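Zwischenbericht Arbeitspaket 2: Greifervergleich am Zweiarm-Arbeitsplatz
Berichtszeitraum bis Ende Dezember
Vorgelegt von Dzintra Vasiliauskas, Projektleitung Prullness

## Stand in Kürze

Der Vergleich der Greiferbacken läuft, und er läuft besser, als wir es im Antrag zu schreiben gewagt hätten. Von den vier vorgesehenen Backensätzen sind drei vollständig durchgemessen, der letzte ist montiert und eingestellt. Die Kameraseite hängt etwas hinterher, dazu weiter unten mehr. Beim Budget liegen wir im Plan, nur die Position Verbrauchsmaterial müssen wir anpassen (Backenbeläge verschleißen schneller als gedacht).

Am meisten freut uns der Umgang mit Textilien. Im Antrag stand das Thema noch als Risiko, inzwischen ist es der Teil, zu dem alle im Team freiwillig länger bleiben.

## Was wir in diesem Zeitraum vorhatten

Zur Erinnerung die Fragen aus dem Arbeitspaket:

- Wie weit kommt man mit einem einfachen Parallelgreifer, wenn nur die Backen getauscht werden?
- Welcher Regler eignet sich für das Arbeiten mit zwei Armen auf engem Raum?
- Lassen sich die Ergebnisse auf eine andere Umgebung übertragen, also auf andere Tischplatten und andere Wände?

Die dritte Frage war ursprünglich nur als Nebenaspekt gedacht. Nach dem Gespräch im Frühherbst haben wir sie auf Ihren Wunsch hin aufgewertet, und das war eine gute Entscheidung.

## Backensätze

Verglichen werden die glatten Standardbacken, die gerippten Backen von Meko, eine weiche Eigenentwicklung (intern nach dem Projekt »Prullness weich« genannt) und die schmalen Spitzbacken von Vukadinović. Alle vier passen auf dieselbe Aufnahme. Der Wechsel beider Hände dauert inzwischen keine Kaffeepause mehr, am Anfang haben wir dafür den halben Vormittag gebraucht! Geholfen hat eine simple Einstelllehre, die wir selbst gefräst haben und die jetzt an einer Schnur am Gestell hängt.

**Standardbacken.** Solide bei allem, was parallele Flächen hat. Schachteln und flache Werkzeuge sind kein Thema. Bei dünnem Stoff greifen sie entweder daneben oder nehmen gleich zwei Lagen mit, und man sieht dem Kraftsignal den Unterschied kaum an. Als Referenz bleiben sie trotzdem wichtig, schon damit wir mit älteren Messungen vergleichen können.

**Meko, gerippt.** Eine angenehme Überraschung bei runden Teilen. Zylindrische Gegenstände, die schräg stehen oder liegen, rutschen deutlich seltener weg als mit den Standardbacken. Bei Stoff hinterlassen die Rippen Abdrücke, wenn man die Kraft nicht begrenzt. Wir haben die Grenze inzwischen im Regler hinterlegt und nicht mehr in der Aufgabe selbst, damit sie niemand vergisst.

**Prullness weich.** Unser Liebling, das geben wir gern zu. Die Backen legen sich an die Stoffkante an, und selbst ein leicht falsch geschätzter Greifpunkt führt oft noch zu einem brauchbaren Griff. Der Preis dafür ist der Verschleiß: Nach sechs Messreihen war der Belag an der Innenkante so weit abgetragen, dass wir tauschen mussten. Ein festerer Silikonmix ist bestellt.

**Vukadinović, spitz.** Montiert, Öffnungsweg und Nullpunkt eingestellt, erste Griffe von Hand ausgelöst. Die Messreihen stehen aus. Unser Eindruck bisher: sehr präzise, dafür verzeihen sie bei der Positionierung wenig.

Jede Messreihe besteht aus 64 Griffen, verteilt über feste Startlagen. Damit bleibt eine Reihe an einem Nachmittag machbar, auch wenn zwischendurch ein Kabel nachgezogen oder ein Gegenstand wieder aufgestellt werden muss. Die ausführlichen Tabellen mit allen Einzelwerten reichen wir mit dem Abschlussbericht zum Arbeitspaket nach, dann einschließlich der Spitzbacken.

## Zwei Arme, ein Tuch

Die Tuchaufgabe hat sich als der beste Prüfstein herausgestellt. Ein Arm nimmt das Tuch auf und hält es über der Tischmitte, der zweite soll die freie Kante finden und übernehmen. Das klingt nach einer Kleinigkeit, aber in dieser Übergabe steckt fast alles, was uns interessiert: Kraftbegrenzung, Kollisionsvermeidung, Verdeckung im Kamerabild, und eben die Frage, welche Backe eine hängende Kante überhaupt zu fassen bekommt. Auf dem Tisch bleiben dabei absichtlich andere Gegenstände stehen. Ein leer geräumter Tisch hätte uns schönere Kurven geliefert und weniger gelehrt.

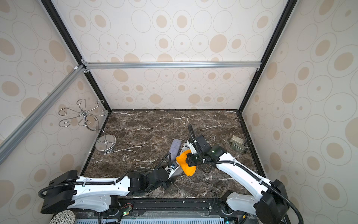

Beim Regler haben wir zwei Varianten gegeneinander laufen lassen. Die erste ist die bekannte Positionsregelung mit nachgeschalteter Kraftbegrenzung, die zweite der nachgiebige Regler aus der Bibliothek Kusov, den wir für unsere Arme angepasst haben. Die Positionsregelung ist schneller und in der freien Bewegung spürbar ruhiger. Sobald aber beide Hände am selben Stück Stoff ziehen, spielt Kusov seine Stärke aus: Der zweite Arm gibt nach, bis die Spannung im Tuch passt, und das Ganze sieht plötzlich beinahe gelassen aus. Als die Übergabe zum ersten Mal mehrfach hintereinander klappte, standen wir alle um den Aufbau herum und haben uns benommen wie Kinder vor der Modelleisenbahn.

Für die nächsten Reihen schalten wir zwischen beiden Reglern um: Position beim Anfahren, Nachgiebigkeit ab dem ersten Kontakt. Die Umschaltung selbst ruckt noch. Wir kennen die Ursache (der Sollwert springt beim Wechsel auf die gemessene Lage) und haben eine Überblendung im Test, die das Problem auf dem Papier behebt. Am Arm geprüft ist sie erst mit den Standardbacken.

Etwas Ärger machten die Kabel. Bei weit ausgestreckten Posen legte sich der Kabelschlauch manchmal so ungünstig, dass die Kraftschätzung am Handgelenk einen Versatz bekam. Wir haben die Schlaufen verlängert, die Befestigungspunkte versetzt und die betroffenen Reihen wiederholt. Das hat uns Zeit gekostet, die Ergebnisse sind dafür jetzt sauber, und die neue Kabelführung übernehmen wir auch für den zweiten Aufbau.

## Umgebungswechsel

Für die dritte Frage tauschen wir Wandbezug und Tischoberfläche der Zelle aus und wiederholen danach dieselben Startlagen. Gemusterte Tapeten sind für die Bildauswertung eine echte Zumutung, und genau deshalb verwenden wir sie. Unsere Kantenerkennung hatte sich in der alten, einfarbigen Zelle Gewohnheiten zugelegt, die uns dort nie aufgefallen wären. Bei geaderten Tischplatten etwa hielt sie anfangs helle Adern für Stoffkanten und schickte den Arm mit großem Selbstbewusstsein zur falschen Stelle.

Seit wir mit wechselnden Hintergründen nachtrainieren, kommt das nur noch selten vor. Kräftig gefärbte Tücher sind weitgehend gelöst. Helle Tücher vor hellen Wänden bleiben schwierig, hier hilft uns bisher am ehesten eine zweite Ansicht von der Seite. Ob wir diese zweite Kamera dauerhaft brauchen oder nur zum Training, möchten wir im kommenden Zeitraum klären.

Der Umbau der Zelle geht übrigens schneller als befürchtet. Die Bezüge sitzen auf Platten, die wir am Aluminiumprofil einhängen, und eine Person schafft den Wechsel allein.

## Abweichungen vom Plan

- **Kameravergleich:** Das zweite Kameramodell kam verspätet und brauchte danach noch einen anderen Halter. Wir haben den Vergleich nach hinten geschoben und stattdessen die Reglerversuche vorgezogen. Inhaltlich geht nichts verloren.
- **Verbrauchsmaterial:** Höherer Bedarf bei den weichen Belägen. Wir schlagen vor, Mittel aus der Position Reisen umzuwidmen; der geplante Besuch bei Meko hat sich durch zwei ausführliche Videotermine erledigt.
- **Personal:** Keine Abweichung.

## Nächste Schritte

Als Erstes messen wir die Spitzbacken von Vukadinović durch, mit denselben Gegenständen und beiden Reglern. Parallel dazu geht die Überblendung beim Reglerwechsel in den Dauerlauf. Danach folgt der Kameravergleich, zunächst an der Tuchaufgabe und anschließend an den kleinen Schachteln, bei denen uns vor allem die Tiefenmessung an den Kanten interessiert.

Eine Idee möchten wir schon jetzt zur Diskussion stellen: unterschiedliche Backen links und rechts. Vorgesehen war das nicht, aber die bisherigen Reihen legen es sehr nahe. Die weiche Backe hält das Tuch zuverlässig, ohne es zu verziehen, und die spitze Backe könnte die freie Kante sauberer fassen als jede andere. Zusätzliche Mittel bräuchten wir dafür nicht, nur Ihre Zustimmung, drei Messreihen aus dem Reservekontingent zu verwenden. Wir würden sehr gern damit anfangen!

Für einen Besuch am Aufbau sind Sie jederzeit willkommen. Nachmittags nach 14 Uhr läuft meistens eine Reihe, dann gibt es auch etwas zu sehen.

## Offene Punkte für Ihre Rückmeldung

1. Umwidmung der Reisemittel zugunsten des Verbrauchsmaterials
2. Freigabe der Reihen mit gemischten Backen
3. Gewünschtes Format für die Rohdaten im Abschlussbericht (bisher liegen sie als Tabellen und als Reglerprotokolle vor)

Dzintra Vasiliauskas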